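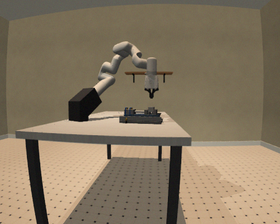 Cost estimates for loft conversions in the Norwood sample were drawn up from itemized quotes, with labor, structural timber, glazing and insulation priced separately. Stair access was the least stable item and was modeled on its own. A fixed stair needs clear height along its whole run, and the limiting point is often partway along, much as the arm in Figure 1 peaks well above the table before its wrist comes down to the right.

**Figure 1.** Simulated arm mounted at the left end of a table, gripper closed and pointing down.

Of 402 quotes, 8 were dropped for missing labor rates. The remainder were adjusted to December prices using the Umgate index – the method follows Doherty – and grouped by roof pitch. Median stair cost in the low-pitch group was $3,465. Moving the stair opening toward the ridge reduced this figure only where no joist had to be doubled. Roofs pitched above 50 degrees were treated separately.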